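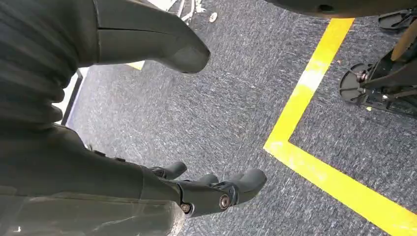
Notebook entry, May, Lundedum workshop. Entered by I. Barbu.

Subject: ignition trials on the Brenia patio heater, second burner assembly.

The burner was mounted on the test stand at 9:15 and connected to the propane supply through the new regulator. All fittings were checked with soap solution before the gas was opened. One bubble was found at the elbow below the valve; the joint was remade and passed on the second check.

The igniter was then cycled 30 times with the wind screen in place. It lit on every attempt except two, both within the first five - air in the line is the likely cause, and the purge time should be extended before the next run. With the screen removed, the flame lifted on the left side at the low setting. V. Güler is of the opinion that the ports there are drilled slightly small. They are to be gauged before any change is made to the air shutter.

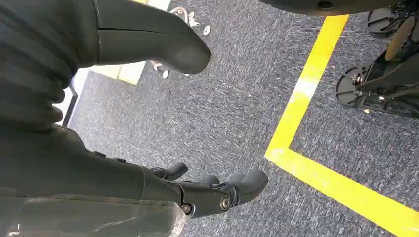 Fingertip and forearm, Lundedum, May.

Surface temperature at the control knob remained within the limit after an hour on high. The thermocouple on the reflector read 300 °C at its highest point, at the seam nearest the post.

Outstanding: B. Değirmenci to request a replacement elbow from Bilgin. E. N. Tekin to revise the purge step in the lighting instructions. The burner remains on the stand with the supply closed and tagged.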